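Caring for Spectacles: Notes Following a Change of Prescription

October 22, 2023

It has been my practice since April to record on this blog the small matters of household management which readers have asked me to address. The present entry concerns spectacles, their storage and their upkeep, and was prompted by my own recent change of prescription at the optician's in Kastcombe.

The new pair cost 183 pounds, including a coating which I was advised to protect. Mr Ankit Chauhan, who carried out the fitting, was clear on the principal cause of damage. Lenses are scratched most often by being put down without a case, on whatever shelf or worktop happens to be nearest. Sunglasses suffer more than reading glasses in this respect, as they are taken off at the door and left there. 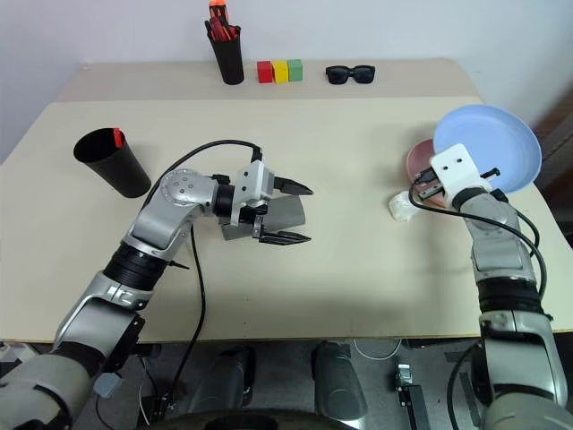 Sunglasses on the back shelf, beside the coloured blocks.

Cleaning should be carried out under lukewarm running water, with one drop of plain washing-up liquid on each lens. Paper towels and shirt hems are to be avoided. The cloth itself requires washing once a fortnight, without fabric softener, and should be dried flat. I have found that a cloth kept in a coat pocket gathers grit within days and then does more harm than good.

With regard to cases, I have used both the rigid and the folding kind. The rigid case is the safer choice for luggage. The folding case takes less room in a handbag, although its corners wear and its lid marks easily. 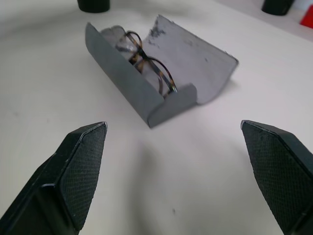 Screws should be checked twice a year. A loose hinge may be tightened at home with a suitable small screwdriver, but a bent arm is better left to the optician, who will generally straighten it without charge.

Leokadia Michalski has written from Mondandale to ask whether old pairs may be donated. The branch at Fallura accepts them at the front desk, provided that the lenses are intact. Children's pairs are also taken. Cases are not required, and mine were returned to me.

Correspondence on hearing aid batteries will be answered in the next entry.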